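Chapter 4
Surfaces and What They Remember

I should confess that I came to the study of old houses by way of a bad paint job. My first apartment in Demstead had a kitchen floor that somebody had painted brown, then gray, then brown again, and by my second winter there all three coats were coming up under my chair. I started picking at it while I was on the phone (don't do this, for reasons we'll get to in Chapter 9), and I got hooked.

In the last chapter we looked at frames — posts, beams, the bones of a building. Now we get to the skin. Paint, paper, tile, linoleum, varnish, whatever people put on top of the bones so they wouldn't have to look at them. Most beginning students want to rush past this part. I did too! My teacher, Olanrewaju Okoro, made me spend a whole February in one hallway of the Fraser house with a hand lens and a notebook, and I complained the entire time.

What I learned in that hallway is the basis for everything in this chapter. A finish is put on by a person with a budget and a neighbor to impress. It wears where people walk and lean, and it stays fresh behind the door. When it gets covered up it usually isn't removed first, so the old choice is still under there, waiting for you and your lens. The Fraser hallway had 13 layers of wallpaper in one corner and bare plaster in the next.

We'll also spend a good while on imitation. People have been painting pine to look like oak, and plaster to look like marble, for a very long time, and I'd like you to drop any idea that this is cheating. Good graining took years to learn and the people who paid for it knew perfectly well what they were buying.

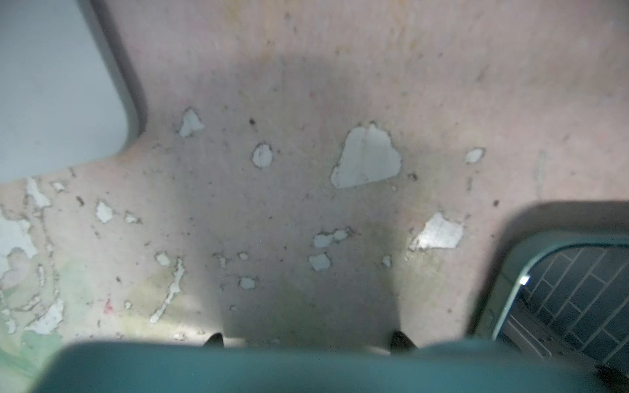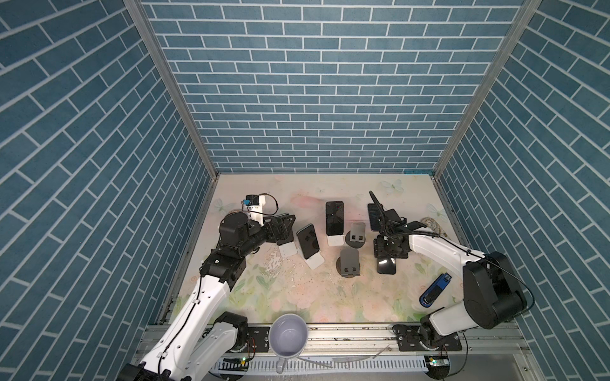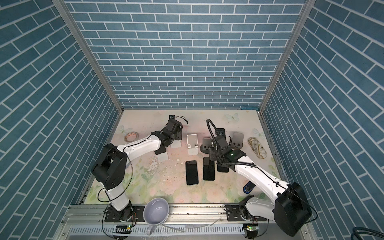
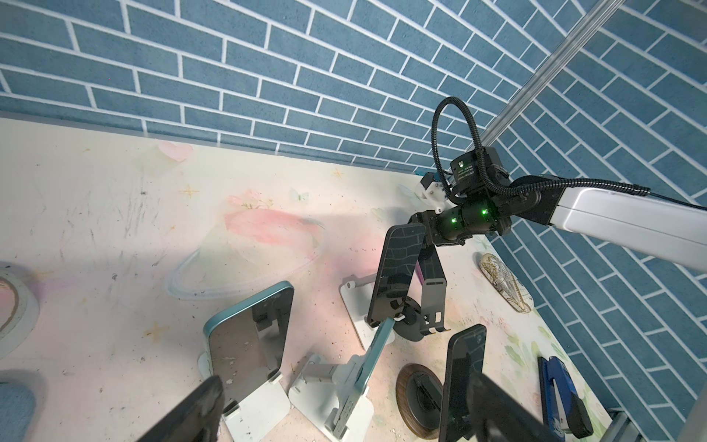
Reading a finish means asking two questions, and I want you to ask them in the same order every time. First, what is this surface trying to be? Second, where has it given up? The blue brick pattern on the walls in the last three pictures is a nice easy case for question one, with its white lines standing in for mortar. The chipped floor in the first picture is all question two: the pinkish-beige coat has flaked off and a paler layer shows through. Write down both answers before you let yourself guess at a date.

Bring a pencil, a soft brush and a flashlight to the first exercise, which uses the stairwell survey from Pelska. Read the section on raking light before you start.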